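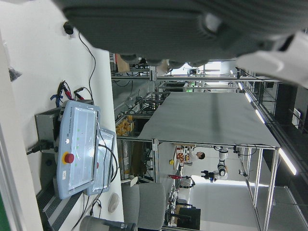
How do I get a plot at the Plolutari community garden?
Fill out the form at the front desk of the Hsueh Street library. Plots open up in August and go out in the order the forms came in.

What does a plot cost?
The fee is $20 a season and covers water. Compost is extra. Seeds are up to you.

When can I water?
Any day before 10 a.m. or after 6 p.m. Hoses have to be back on their hooks by dark. 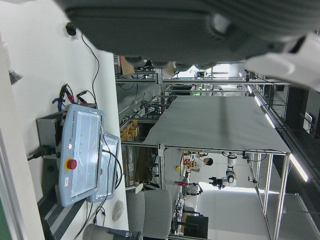 Rules and upkeep

What happens if I stop coming?
A plot left in weeds for 14 days gets a note on its stake. Call Elvira Sotelo if you are sick or away and she will hold it for you.

Can I grow trees or mint?
Dwarf fruit trees are fine in tubs. Mint has to stay in a pot, and so does anything else that spreads by runners.

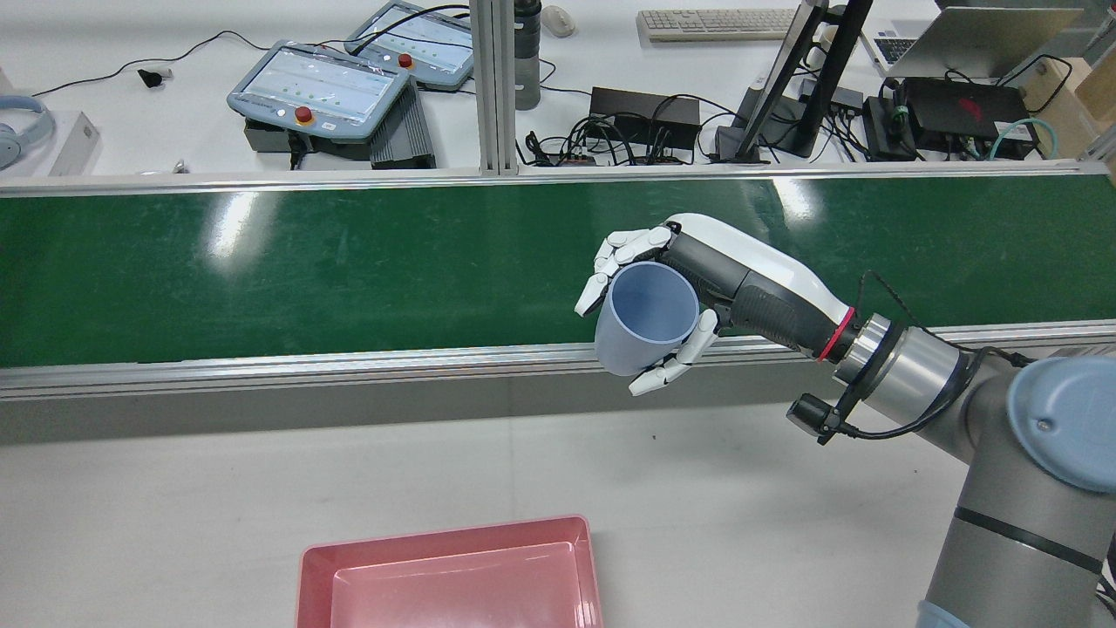

The same goes for raspberries, which came up in three neighboring plots last year. Bamboo is not allowed at all.

Can I bring my dog?
Yes, on a leash, except on Sunday mornings.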